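**Ticket 400: tarea «recoger la mesa», fallo en el agarre del cuenco**

Proyecto: Tindall (tareas domésticas en simulación)
Componente: planificador de agarre Cetlow
Prioridad: media
Estado: abierto
Fecha: 29 de marzo de 2019

## Síntoma

El brazo alcanza el cuenco metálico, cierra la pinza sobre el borde y lo pierde al elevar. El registro devuelve «agarre confirmado» en todos los intentos, incluidos los fallidos. De 300 episodios, casi 100 terminan con el cuenco volcado. Con el cojín y la caja de madera no se ha pasado de la fase de aproximación.

## Entorno

Escena de Travus con mesa larga, mantel blanco y objetos variados. Brazo Franka sobre mesa auxiliar oscura. Semilla 8, la misma en todas las pruebas que siguen.

La captura corresponde a la fase de aproximación, con la pinza en el borde trasero del cuenco. El objeto blanco alargado que queda detrás sigue sin etiqueta en el catálogo y el planificador lo trata como obstáculo genérico. El molino y el cojín están a la derecha del cuenco; el vehículo de juguete, más atrás.
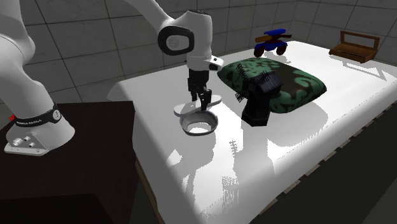
## Pruebas realizadas

1. Reducir la velocidad de elevación a la mitad. Sin cambios apreciables.
2. Subir el coeficiente de fricción del cuenco. Menos vuelcos, pero el valor no es físico. Revertido.
3. Retirar el objeto blanco de la escena. El planificador elige otro punto del borde y el agarre aguanta más. Sigue fallando al trasladar.
4. Sustituir la malla de colisión del cuenco por la de Duvell, con pared de grosor real. Pendiente de repetir la serie completa.

## Diagnóstico provisional

La confirmación de agarre solo comprueba la apertura de los dedos, sin mirar el contacto. Hay que corregirlo aunque la malla nueva resuelva el vuelco.

Sobre la consulta de producto (si la tarea puede anunciarse como «resuelta» en julio): no. Un cuenco rígido es de lo más sencillo de la mesa. El cojín es deformable y las aspas del molino tienen una geometría que el planificador no segmenta bien. Para recoger una mesa corriente sin supervisión falta bastante.

## Siguiente paso

Repetir los 300 episodios con la malla de Duvell y adjuntar las trazas de contacto. No cerrar el ticket hasta entonces.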